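Section 4: Making up the bed and folding the small cloths

Read Section 3 first if the mattress is still in its wrapper. If you have already slept on the wrapper, carry on from step 2.

The Retamal bed pack holds a fitted sheet, a plush blanket and one or more fluffy cloths, depending on which pack you bought. The blanket comes in several patterns. None of them is plain, and Boltanham customers who wrote in asking for plain have had a polite reply.

Laying the blanket

1. Clear the bed. Cats count as items to be cleared and may need clearing more than once.

2. Put on the fitted sheet, starting with the corner furthest from you. Starting with the nearest is allowed, but you will end up doing the furthest one anyway, lying on your stomach.

3. Shake the blanket out with the printed side up. On the rose pattern the printed side is the one with the roses.

4. Pull the blanket square at the foot, then walk round and pull it square at the head. Go back and do the foot again.

5. Stroke the pile in one direction with the flat of your hand. Stripes and handprints in plush are normal and are not covered by the guarantee.

Note: The blanket weighs 2755 grams dry. It weighs a good deal more wet, so check what your washing machine will take before you find out on the kitchen floor.

Folding a fluffy cloth

The made bed is the best folding table in most homes. Lay the cloth on top of the blanket, well in from the side, and choose a cloth in a colour that stands out from the pattern.
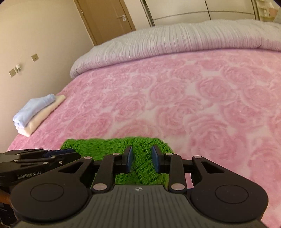
Fig. 7. Green fluffy cloth on the rose blanket, before folding.

6. Spread the cloth out and ease the creases towards the edges. A shaggy cloth will never lie quite flat. Stop when you are bored.

7. Lift the edge nearest you and bring it to the far edge. Match the corners as well as the tufts allow.

8. Fold once more, side to side. Do not fold a third time, as the cloth springs open and you will be back at step 6.

9. Press for 10 seconds and put it away, fold facing out.

Caution: Do not iron the cloth or the blanket. Mirsad Hoxha of our Faston workshop tried a cool iron on a sample and now has a sample with a shiny triangle on it.

Caution: Keep both away from open fires, bar heaters and anything with Velcro.

Shedding

New cloths shed for the first few washes. Wash them apart from the blanket unless you would like green roses. If a cloth is still shedding in October and you bought it in spring, write to Coralie Trevaskis at the Faston address, enclosing the cloth. Please don't enclose the fluff.

Pillowcases are dealt with in Section 5.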